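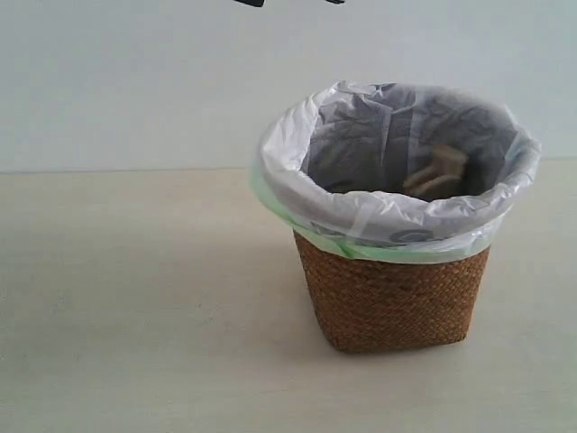 2020-04-28

Hola a todos en Urrutia:

Os debo este informe desde hace un par de semanas, perdonad, pero con la oficina de Feretura a medio gas todo va más lento. Os cuento cómo anda lo de las papeleras, que es en lo que se va casi todo el dinero de esta fase.

En diciembre quedamos en sustituir los cubos viejos de las salas comunes por papeleras pequeñas de fibra trenzada, de las de sobremesa, cada una con su bolsa. Pues bien, de las 300 previstas ya tenemos 122 entregadas y colocadas, casi todas en Ridby. El tejido en espiga ha gustado mucho (¡más que el cubo de metal, desde luego!) y ese tono caramelo queda bien sobre las mesas claras, que era lo que yo más temía.

El punto flojo sigue siendo la bolsa. Las blancas finas que compramos van dobladas por fuera sobre el borde, y según quién las ponga quedan tirantes de un lado y abullonadas del otro. Hemos hecho una hojita con dos pasos: meter la bolsa hasta el fondo y doblar el sobrante parejo por todo el contorno. Con eso se gana bastante, aunque confieso que a mí tampoco me sale siempre.
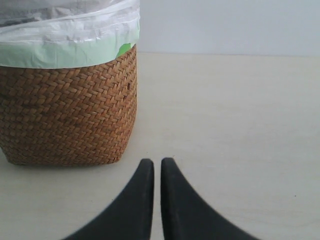
Desde Tedville nos escriben que las prefieren sin tanto plástico a la vista, que el doblez tapa justo la parte bonita del trenzado y que si no habría una bolsa más corta. Me parece razonable y he pedido muestras.

De dinero vamos bien. Queda un remanente de unos 1000 euros de la partida de bolsas, y me gustaría usarlo para esa medida más corta —si os parece, claro—. No toco nada hasta que me digáis.

Pendiente para el próximo informe: las entregas de Tedville, que están paradas en el almacén, y decidir si ponemos una segunda papelera para papel en las salas grandes. Yo pondría las dos, pero eso ya es otro presupuesto y prefiero hablarlo por teléfono.

Un abrazo y gracias por la paciencia.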